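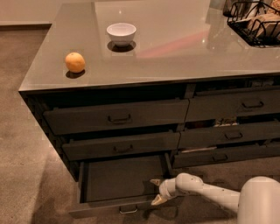 2018-11-15

Spent the morning on the budget with Svitlana Stetsiuk. We have until January to place the orders or the money goes back into the general pot, so I want the list settled this month.

The main question is still the second arm. Norkar have quoted again and will hold the price if we commit before the end of the year. Loureiro are cheaper to buy from but want a yearly service fee, and over three years the two come out close. Svitlana prefers Norkar. I lean that way too, mostly for the spare parts.

Fingers next. We pay 281 a pair and have used 7 pairs since the spring, nearly all on drawer work. I have put down 2,000 for the year, which should cover it at that rate with a little over. She thought it high. I said leave it.

Drawers took up the rest of the talk. The island has six and they are the best test we have, top ones and bottom ones both, but I would like a second set with different handles. Grulel do a plain unit that could be bolted to the floor. Allowed 1,000 for that, fitting included. Nurus have something nicer but I can't see us getting it past the finance people.

Small things: bowls, fruit, bread for the basket. These have been coming out of my own pocket and I have asked for a proper line for them. Oranges keep fairly well. Bread doesn't.

Not decided: whether to pay for the longer warranty on the arm, and whether the carpet should come up and be replaced with something hard. Svitlana will ask the landlord about the floor. I am to ring Norkar tomorrow about delivery times and find out if the mount comes with it or is charged separately.

Home by six. Soup.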